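Home Posts Replies Media About

Ruairí Brennan

1/ The arm on our bench at Dollden stopped dead three times in December. Same fault each time: lost contact with the wrist, joints locked, fingers left wherever they happened to be.

2/ First stop I blamed the Zomness controller and swapped it. Second stop, same thing with the new one. That cost us two shifts and I should have looked at the cables first.

3/ The third one came 60 cycles into a run, moving a small white block on and off a green lid. Nothing heavy, nothing fast. 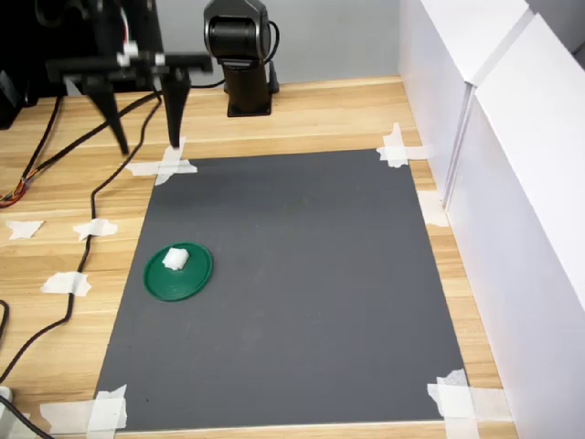 4/ Was anyone in danger when it locked up? My hand was outside the mat, so I got a scare and no more — the rule now is hands off the table until the power is cut.

5/ The cause was a connector that had worked partly out. The log showed over 2000 dropped messages before the stop, and we had the warning for them switched off. It's on again.

6/ Ó Riain in Sillden is sending a locking version of the plug. Until it gets here I check the old one by hand before every run — dull, but it takes a minute.

Last updated: December, 4:10 pm

Contact | © Ruairí Brennan | Back to top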